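Getting creases and a musty smell out of an old red tablecloth

Posted by prolulden in Home & Laundry

I've brought my gran's big red tablecloth down from the loft, hoping to use it for a family lunch in June, and it's been folded up for so long that the creases seem to have moved in for good. It smells a bit of cupboard too. There's no care label left and I'm terrified of the colour running all over everything. Has anyone rescued one of these? I'd be so grateful for any tips!

warby90

Just bung it in at 30 with a colour catcher. Mine was fine.

langat_lane

Oh, how lovely to be using it again! Please do test it first, though (I once turned a whole load of napkins pink, and my favourite pillowcase with them). Dab a hidden corner of the hem with a damp white hankie and press for a minute. If the hankie stays clean you can go ahead with a cool wash, on its own, with half your usual detergent and the spin turned right down.

For the smell, a day on the line in the shade usually does the trick, and then iron it on the wrong side while it's still a little damp.
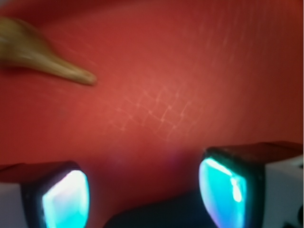 I'd start in the middle and work outwards, smoothing with your free hand as you go, and don't fret over every last ripple, as plates and glasses hide an awful lot. When you put it away afterwards, roll it round a cardboard tube if you've got one. Ours came from a carpet shop in Esine and it's still going strong!

prolulden

Thank you both, the hankie test is happening tonight.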